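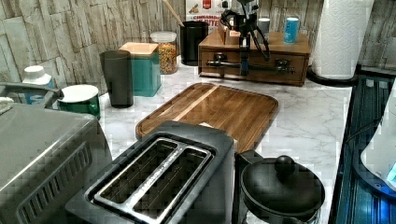
기술지원 접수 및 조치 기록
제목: 주방 작업 셀 그리퍼 비교 시험 중 파지 실패 및 손목 카메라 영상 품질 저하
접수일: 2025년 1월 1일
요청 부서: 조작시험 담당
처리 상태: 부분 조치, 추적 관찰

본 건은 Castex 2지 그리퍼와 Wunia 2지 그리퍼의 비교 시험 과정에서 확인된 이상 현상에 대한 지원 요청입니다. 두 제품은 동일한 제어기(Tripathi)에 연결하여 동일한 작업 목록으로 시험하였습니다. 요청 부서에 따르면 서랍 손잡이를 대상으로 한 작업에서 파지 실패가 반복되었습니다. 대상물은 조리대 뒤편에 놓인 목재 수납함으로, 전면에 어두운색 금속 손잡이 두 개가 달려 있고 그 앞쪽으로 로봇 팔이 내려오는 배치입니다. 수납함 위에 컵과 캔이 놓여 있어 팔의 접근 경로가 제한된다는 점도 함께 접수되었습니다.

1. 증상
가. Castex 그리퍼 장착 시 손잡이 접근 단계에서 손가락 끝이 목표 위치보다 아래로 치우침.
나. Wunia 그리퍼 장착 시 동일 증상은 없으나, 폐합 완료 신호가 제어기에 늦게 전달됨.
다. 두 그리퍼 모두 손목 카메라 영상의 밝은 영역에서 압축 잡음이 발생하여 대상물 경계 검출이 불안정함.

시험 기록상 전체 시도 횟수는 73회이며, 이 중 26회가 실패로 분류되었습니다. 실패 판정은 제어기의 폐합 신호를 기준으로 하였으므로 실제로는 파지가 이루어진 건이 포함되어 있을 수 있습니다.

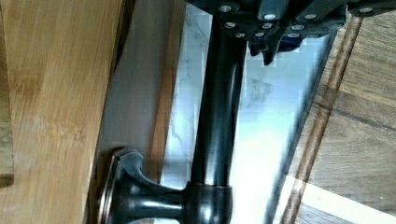
2. 원인 분석
증상 다항의 압축 잡음은 손목 카메라의 전송률 설정과 관련된 것으로 판단됩니다. 대리석 무늬 상판과 같이 밝고 질감이 약한 배경에서 잡음이 두드러지며, 광택이 있는 어두운 금속 대상물의 윤곽은 비교적 선명하게 유지됩니다. 따라서 경계 검출 오류는 대상물보다 배경 측에서 먼저 발생하는 것으로 보고 있습니다.

증상 가항은 공구 중심점 값의 오입력으로 확인되었습니다. Castex 그리퍼로 교체한 이후에도 제어기에는 이전 그리퍼의 손가락 길이가 저장되어 있었습니다. 교체 절차서에는 해당 값의 갱신 항목이 있으나, 점검표에는 반영되어 있지 않았습니다.

증상 나항은 원인을 확정하지 못하였습니다. 신호 변환기(Brostano) 교체 전후를 비교하였으나 지연 시간에 유의한 차이가 없었습니다.

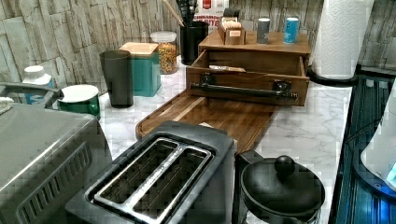 3. 조치 내용
가. 제어기의 공구 중심점 값을 재측정하여 입력하고, 그리퍼별 설정 파일을 분리 저장함.
나. 손목 카메라의 전송률을 상향하고 자동 노출을 고정값으로 변경함.
다. 서랍 손잡이 접근 경로에 중간 경유점을 추가하여 수납함 상부 물품과의 간섭 여유를 확보함.
라. 그리퍼 교체 점검표에 공구 중심점 확인란을 신설함.

조치 가항과 나항을 적용한 후 재시험을 실시하였으며, 손가락 끝의 하방 치우침은 재현되지 않았습니다. 영상 잡음은 감소하였으나 조명이 강하게 반사되는 구간에서는 일부 남아 있습니다. 요청 부서에서는 조명 위치 조정을 별도로 검토하기로 하였습니다.

재시험 중 추가로 보고된 사항은 다음과 같습니다. 얇은 포장물을 집을 때 두 그리퍼의 결과에 차이가 있었습니다. Castex는 손가락 끝이 좁아 칸막이 안쪽 진입이 용이한 반면, Wunia는 접촉면이 넓어 인접 포장물을 함께 집는 경우가 있었습니다. 이 차이는 제품 특성에 해당하므로 본 건의 장애 항목에서는 제외하고 비교 시험 보고서에 기재하도록 안내하였습니다.

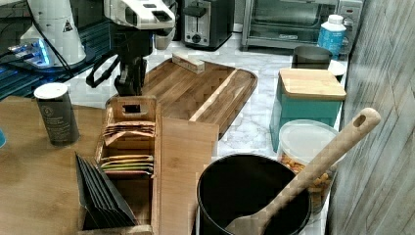 4. 잔여 사항
가. Wunia 그리퍼의 폐합 신호 지연: 제조사에 로그를 송부하였으며 회신 대기 중임. 회신 전까지는 제어기의 대기 시간을 2초로 설정하여 운용할 것.
나. 상부 하강 접근 시 케이블 여유: 손목 회전각이 큰 자세에서 케이블이 당겨지지 않는지 시험 시작 전에 확인할 것.
다. 기존 시험 결과의 처리: 공구 중심점 오입력 상태에서 수집된 Castex 결과는 비교 집계에서 제외하고, 동일 조건으로 재수집할 것.

본 건은 잔여 사항 가항이 해소될 때까지 종결하지 않으며, 3월 정기 점검 시 진행 상황을 재확인합니다. 동일 증상이 재발할 경우 제어기 로그와 손목 카메라 원본 영상을 첨부하여 본 접수 건에 추가 등록하여 주시기 바랍니다.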